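Claims Data Analyst (Property Lines)

Witkowska Mutual – Farkasley office
Posted 2 February 2020

Witkowska Mutual writes homeowner and small commercial property policies. The Claims Data unit maintains the loss database used by pricing, reserving and reinsurance. The unit is hiring one full-time analyst. The position reports to the Claims Data Manager and is based on site.

Duties

Maintain the monthly loss extract and reconcile it to the general ledger. Differences above the tolerance set by Finance are traced to claim level and documented before the extract is released.

Code cause of loss on water and freeze claims where the adjuster's entry is missing or does not match the file notes. The open backlog stands at 1,382 claims, all from the migration to the Enusine claims system last November.

Write and test SQL queries for ad hoc requests from pricing and reserving. Requests are logged, and a second analyst checks each result before it leaves the unit.

Prepare the quarterly large loss listing for reinsurers, including paid, case reserve and recovery amounts by treaty year. 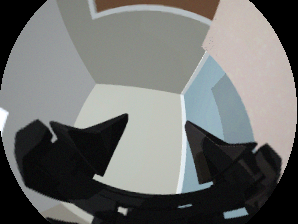 Requirements

Bachelor's degree in statistics, mathematics, economics or a related field, or equivalent work experience.

At least 2 years in insurance claims, actuarial support or financial reporting.

Working knowledge of SQL, including joins across large tables and window functions. Spreadsheet skills alone are not sufficient.

Ability to read a policy form and identify the coverage under which a payment was made.

Experience with Enusine or the Futo reporting package is useful but not required. Training on both is given during the first month.

Hours and terms

Standard week, Monday through Friday, with longer days at quarter close. Paid leave is 28 days per year, including public holidays. The company contributes to health, dental and retirement plans after the probation period. Relocation costs are reimbursed up to $3,000 against receipts. Visa sponsorship is not available for this position.

How to apply

Send a resume and a cover letter of no more than one page to the Human Resources office in Farkasley, quoting the job title. Applicants selected for interview complete a written SQL exercise on site – no preparation is needed, and reference material may be used. Applications through recruiters are not accepted.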